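Section 4. Storing leftovers: setting up the Zalura fridge log

Before you start

The Zalura app will offer to plan your whole fridge for you. Skip that. The planner assumes you know on Sunday-shop morning what you will eat for the rest of the week, and very few households do. The log is the part worth setting up, and it works fine with the planner turned off.

You will need the app, a roll of Dirnine labels (200 to a roll) and a pen that writes on cold plastic. The labels are sold as "smart." They are paper labels with a printed code on them. Any label with a code the app can read will do the same job.

4.1 Turning off the planner

1. Open Settings, then Kitchen, then Suggestions.
2. Switch off Meal Planner. The app will ask twice if you are sure.
3. Switch off Savings Estimate as well. It reported 893 dollars saved in a kitchen where the log had been open for one month, and we have found no way to see how it gets there.
4. Go back to the main screen. If the planner banner is still showing, close the app and open it again.

Note: An update in October switched the planner back on for some accounts. Check this setting after each update.

4.2 Labeling a container

1. Let the container dry. Labels put on a damp lid come off in the fridge, whatever the packet says.
2. Stick the label on the side wall, near the top. Lids get swapped, and then the log is wrong for two meals instead of one.
3. Write the date on the label by hand, even though the app records it too. A phone with a dead battery can't tell you how old the rice is.
4. Scan the code and type a short name. "Soup" is enough if you only have one soup.

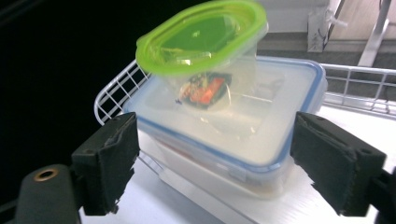
5. Choose a shelf. The app lists five, and you can delete the ones your fridge doesn't have.
6. Set a use-by day. The default is seven days for everything, which is too long for cooked rice, fish and most cooked meat. Change it to three, and shorter if the food was already a day old when you packed it.

Caution: The log tracks dates. It does not know how long the food sat on the counter, and a green mark next to an item does not mean it is safe to eat. Keep the fridge at 40 °F or below and check it with a separate thermometer.

4.3 Reminders

1. Open Reminders and choose Once a Day.
2. Pick a time when you are likely to be deciding about dinner. We use 4:30 p.m.
3. Leave Smart Timing off. In our trial it sent most of its messages after dinner.

4.4 Removing an item

1. Scan the label and tap Eaten or Thrown Out.
2. Peel the label off before washing. The glue sets hard in a dishwasher.

Note: Used codes are not released right away. The free account holds 200 codes, and once you reach nearly that many the app starts suggesting the paid plan. Open Storage and tap Clear Old Codes, and the message goes away.

4.5 If the log and the fridge disagree

Trust the fridge. Take everything off one shelf, scan what is there, and delete the rest from the list. If this keeps happening on the same shelf, stop logging that shelf. Condiments and drinks are hardly worth the trouble in any case.

For sharing one log between two phones, see Section 5.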